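Logging a toilet cistern leak with a pulse meter

24 Dec 2019

The water bill went up by a third between two quarters and nothing in the house had changed. The meter at the street has a small red star wheel that turns at very low flow. With every tap closed it was still turning, slowly, with a pause every so often. A steady leak would not pause, so I went looking for something that cycled.

The usual test is to put food coloring in the cistern and wait. I did that and found no color in the bowl after an hour, which should have settled it and did not. Dye shows a leak past the flapper if the flapper is leaking while you watch. Mine leaks only when the level is near the top and the pressure on the seat is highest, and then only if the chain has landed in a certain position after a flush. I know that now. At the time I wrote the toilet off and spent an evening under the sink.

What I wanted was a record of flow against time, per branch. The street meter could not give me that, so I bought a Tivex inline pulse meter, the small one with half-inch threads. It closes a reed switch 200 times per gallon. That is coarse compared with the Hall effect types, but a reed switch draws nothing and does not need a powered sensor in a wet cabinet.

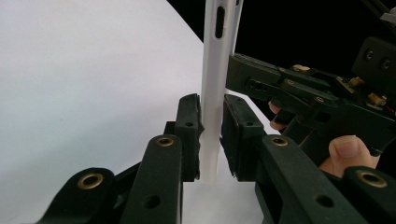 The logger is a Hetow board with a coin cell holder and a real-time clock. It wakes on each contact closure, writes a timestamp and goes back to sleep. Contact bounce was the first problem. On the bench I got two or three counts for each closure. A capacitor across the switch cured most of it, and I ignore any edge that comes within 6 milliseconds of the last one. At the highest flow the fill valve can pass, pulses are much farther apart than that, so no real counts are lost.

I left it on the cistern feed over a weekend with normal use. The file had 2597 timestamps in it. Divided by 200 that is just under 13 gallons, which seemed low for a weekend until I remembered that we had been out for most of it. A flush shows up as a dense block of pulses with a tail as the float rises. Between the blocks there should be nothing. There were short bursts instead, each lasting a few seconds, spaced at intervals that stayed nearly constant through the night and then disappeared completely after certain flushes.

So the cistern was losing water slowly, the float was dropping until the valve opened, and the valve was topping it up. The gaps with no bursts were the flushes where the flapper had seated properly.
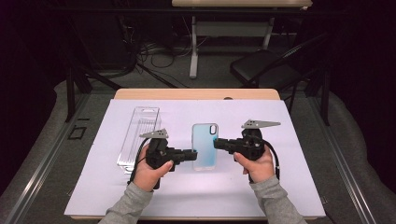 Nirnon

The repair was dull. I replaced the flapper with a Fang one, the red silicone type, and the leak got worse. The new part was fine. The seat had a ridge of scale on it that the old rubber had molded itself around over the years, and the new flapper sat on top of the ridge. I drained the cistern, took the scale off with vinegar and a nylon pad, and wiped the seat until a fingernail would not catch anywhere on it. Do not use sandpaper on a plastic seat. You will put grooves in it that are worse than the scale.

Then I shortened the chain by 3 links. It had been long enough to fold under the edge of the flapper, and I think this accounts for the intermittent part. There should be a little slack with the handle at rest - half an inch is enough.

After that I logged two more nights. The first had one burst in it, which I put down to somebody running the bathroom in the small hours, although a proper flush would have been bigger. The second had none. The star wheel at the street now stands still with everything off.

Some notes on the meter, for anyone fitting the same one. The arrow on the body is the direction of flow, and it is molded so faintly that I put it in backward. It still counts that way, but it reads low. Use fiber washers and leave the thread tape alone on the swivel end. Keep the cable away from the pump supply if you have one. I have not checked the pulse rate against a bucket yet, so treat my gallon figures as the maker's figures. The timing is what found the leak, and that does not depend on them.

The meter is staying in for the winter. The outside tap is next, once I can get at the stop valve behind the water heater.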